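Galtby Laundry and Folding Room: Frequently Asked Questions
Last updated 20 October 2020

Where do I fold my clothes?
Use the light wooden table. It is shared, so take your things with you when you finish. Wipe the top with a dry cloth before you start. Please do not iron on it or set down cups.

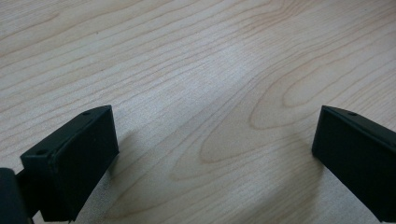 The wood of the tabletop, light in color.

Can I wash dark sweatshirts with everything else?
Wash them with other dark clothes, on cold, inside out. Navy and black fleece picks up lint from towels, and it shows.
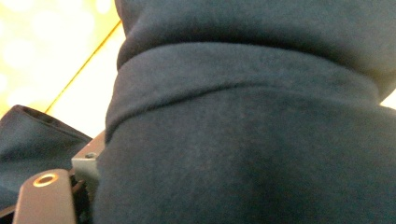

Thick cuffs and hems dry last. Feel the folded parts before you put a sweatshirt away — if they are damp, hang it for another hour. Pilling is normal on soft fabric and is not caused by our machines.

How much room does one person get?
Half the table when the room is busy, all of it when it isn't. Slots are 2 hours and can be booked at the Su Street desk.
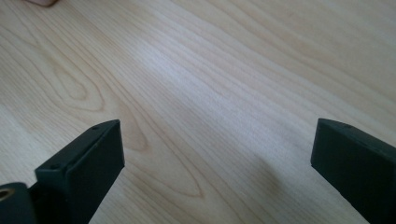
If you need longer, ask at the desk. We can usually add time in the evening, except in September, when the building is full.

Are there baskets?
Yes. Baskets stay in the room and may not be taken upstairs. Put clean clothes in loosely and fold them from the basket, one at a time. Heavy wet loads should go in your own bag, as the handles can pull out of the rim.

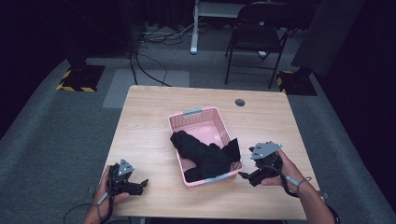
Pink basket with blue-gray handles, on the folding table.

What happens to clothes left behind?
We keep them for 10 days on the shelf by the Unska entrance. After that they go to the Vistinari clothing bank. Socks are kept for six days.

Who do I call about a problem?
Dial extension 640 from any hall phone.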